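Teaching by hand: is anyone getting laundry to work from gripper demos?

Forum > Home automation > Manipulation and learning

costigan_b
22nd September

I've been reading the Birnance write-up on folding clothes and I'm not convinced. The claim is that you skip the robot altogether while you collect. You walk up with a pair of hand-held grippers, fold the shirt yourself, and the policy learns from what the grippers saw. They say 2,000 demonstrations were enough for T-shirts.

My trouble is that a person holding a gripper is still a person. You lean, you shuffle your feet, you shake the cloth and feel it drop. None of that gets handed over to an arm on a wheeled base. I spent a good part of last winter on this with towels and got a robot that was very confident and folded nothing.

Bevan Costigan

villico_user
Re: Teaching by hand

You had towels and a bad wrist mount, if I remember your old thread. I wouldn't write off the whole method on that.

Shirts on a bed are what we do as well. One corner in each gripper, pull the cloth taut, lay it down, go again. The hem is the awkward bit, as it likes to wind itself round the prongs.

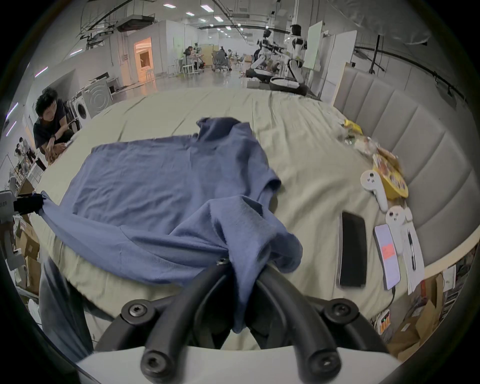
Re: Teaching by hand
pegbag

That twist at the hem is exactly what worries me. If the cloth is wrapped round the inside of the prongs then letting go isn't just opening the jaw. A person gives it a flick without thinking. Does the arm learn the flick? Mine learnt to stand there with a shirt on its hand.

Also, how much of the bed do you leave free? I see phones, controllers and snacks up by the headboard. Fine if you want variety, but I'd want to know whether it was on purpose.

villico_user
Re: Teaching by hand

We don't clear the bed. Real beds have stuff on them. As for the flick, we threw out any demo with one in it. It cost us 43 takes in the first batch and I'd do it again.

I. Lakatos
Re: Teaching by hand

Throwing them out hides the problem. You now have a set in which cloth never sticks, and then you put the robot in a room where it does. I would keep them, and add some where the person stops and frees the cloth slowly, with both grippers.

I'm also with Bevan on the feet. We tried the same job by remote control, with the operator stuck with the arm's real reach, and the folds were uglier but far more of them carried over. 12 good folds out of 18 tries, against four from the hand-held set. A small test, I know, and I wouldn't hang a paper on it.

Irén Lakatos

costigan_b
Re: Teaching by hand

Thank you. That's the first number in this thread that includes the failures.

pegbag
Re: Teaching by hand

Remote control is so slow though. I did an afternoon of it and managed fewer shirts than I'd fold before breakfast. If the choice is ugly and slow or quick and useless I'm not sure I want either.

Small practical thing for anyone going the hand-held route: label left and right in big letters. We swapped ours over halfway through a session and lost the lot. And clip the sheet down, or it creeps along with the shirt.

villico_user
Re: Teaching by hand

Labels and clips, yes, we have both. The view from higher up shows them better than the gripper camera does. 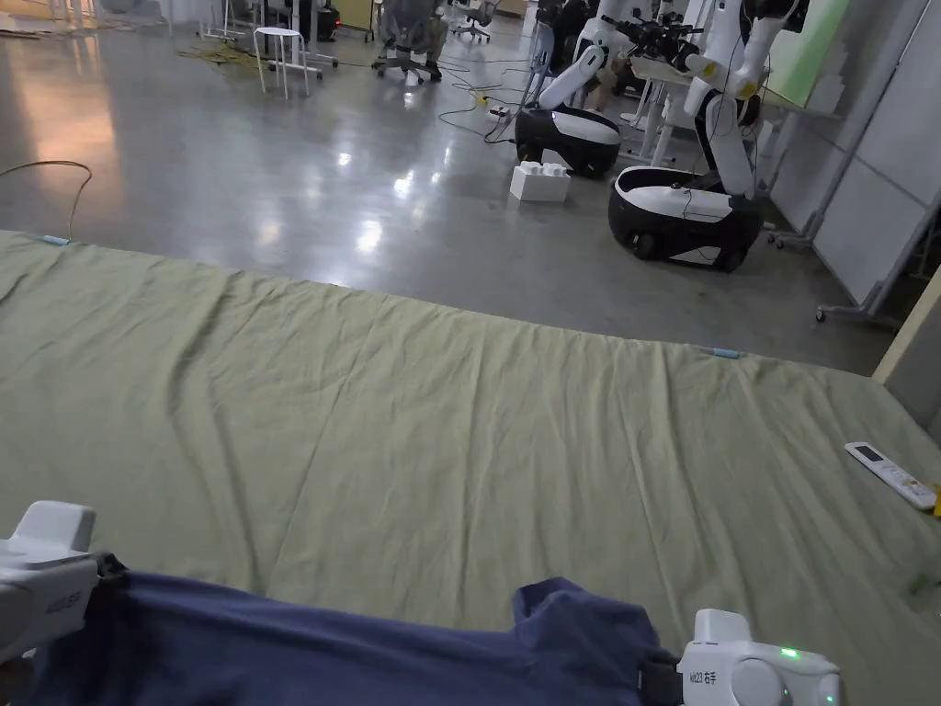 Left and right units (左手 and 右手 on the labels), navy cloth held between them, clips at the sides of the sheet.

costigan_b
Re: Teaching by hand

Tidy enough, but look how close the two jaws can get when it's your own elbows doing the work. Has anybody checked those poses against what the arms can reach? I'd run that before collecting another shirt.

villico_user
Re: Teaching by hand

Not for every take. We check a sample. I'll ask whether we can run the full set and post what drops out.

I. Lakatos
Re: Teaching by hand

Please post it even if it's embarrassing. And put the sticky-hem takes back in.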